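What Is Blue?
Color Facts, Part 4
July 2019

Light travels in waves. The distance from the top of one wave to the top of the next is called the wavelength. Your eyes sense wavelength as color. Long waves look red. Shorter waves look blue. All of these waves are far too small to see one by one. Blue light has a wavelength of about 470 nanometers, and a nanometer is one billionth of a meter.

Most things do not make light. They reflect it. Sunlight contains every color mixed together. When it hits a blue card, the ink soaks up most of the red and yellow light and sends much of the blue light back to your eye. The part of the ink that does this job is called a pigment. A pigment is a fine colored powder mixed into a liquid.

Dark blue and light blue can come from the same pigment. A printer makes a light blue by using tiny dots of ink with white paper showing between them. From a normal distance, your eye blends the dots and the paper.

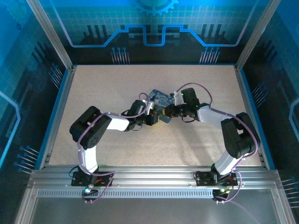 Dark blue, light blue and pale yellow on a small card.

How many blues are there? It depends on who is sorting them. The Doment paint chart lists 109 blues. The Kirton chart lists 133. Neither chart is wrong. Wavelengths change smoothly, with no gaps, so people choose where one color name stops and the next begins. Some languages use one word for both blue and green. Russian has two everyday words for blue, one for light and one for dark.

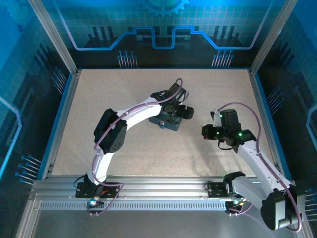

Between blue and green is a band of wavelengths near 495 nanometers. People often disagree about what to call these colors. Names include teal, aqua and cyan. The small glowing light at the front edge of the rail is in this group, and two people looking at it may give it two names. A glowing light sends out its own light, so it does not need sunlight to show its color. A painted surface does. In a completely dark room, blue paint looks black.

Words to know
Pigment: a colored powder used in paint and ink.
Reflect: to bounce light back.
Wavelength: the distance from one wave top to the next.

Try it
Look at a printed blue picture through a magnifying glass. Find a light area and a dark area. Draw the dots you see in each.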